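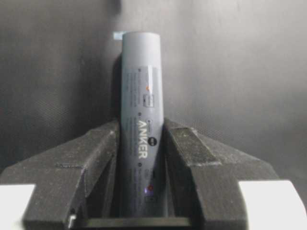
**Why does the arm stop with a grip force fault in the middle of a cable job?**
The width check runs against the value saved at the first close, and if the fingers settle even slightly under load, the controller reads it as a dropped part and halts.

Ticket 234 – Girnance cell, gripper halts
Status: open, waiting on Reisinger

Hello Parvathi, and thank you for being so patient with me on this one! I went through the October log over a cup of tea and found fault code 155 logged 5 times, always after the fingers had closed on the power bank and never on the way in. I first blamed the finger pads (I usually do), so I cleaned them and re-zeroed the gripper, and it faulted again before lunch.

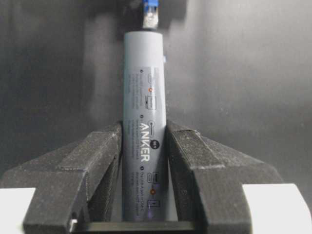

What did help was lengthening the settle time to 800 ms before the width is saved. It's run without a halt all afternoon, though I wouldn't call it cured – the force reading still wanders a bit. Please leave the speed limit on for now, and keep your hands well clear when you reset it, as the fingers reopen the moment the fault clears. I don't like that behaviour at all and have asked Reisinger whether it can be changed.

Cheers,
Eftychia Margaritis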